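How to write a search description for your blog post

Category: Blogging Help > Basic Settings

Print this page | E-mail this to a friend

When I started my blog on Cekano, I left the search description box empty for almost 700 posts. I did not know what it was for. If you are in the same situation, you can repair it in one evening for your most important posts.

First, open the list of your posts and sort them by views. Choose the ones which people still read. In my case it was my guide to Wakitville market and two old recipes, so I began with these.

Open the post and look at the right side of the editor. Under "Location" there is a line called "Search description". If you cannot see it, go to the main settings, find "Meta tags" and switch on the descriptions. Save, then go back to your post and load it again.
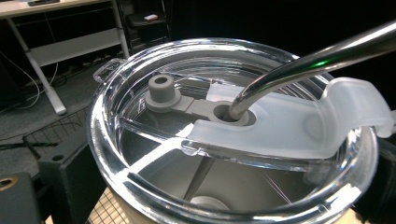
Now write one or two sentences which tell the reader what he or she will find. Mine for the market guide was: "Where to park, when to come and what to eat at Wakitville market on a Friday." Please do not copy the first lines of the post. Very often they are only a greeting, and a greeting does not help a person who is searching.

The box accepts up to 380 characters, but search pages usually show much less, so put the place name or the main subject at the beginning.

Press "Update" and not "Revert to draft". I made this mistake with my Salinas post and it was missing from the blog until the evening.

The new text does not appear in search results at once. For my posts it needed several days, and for one of them three weeks. Sometimes the search engine prefers to show its own piece of your text. You cannot forbid this, but you can try a clearer sentence.

Contact | Copyright Zanholm Blog Notes | Back to top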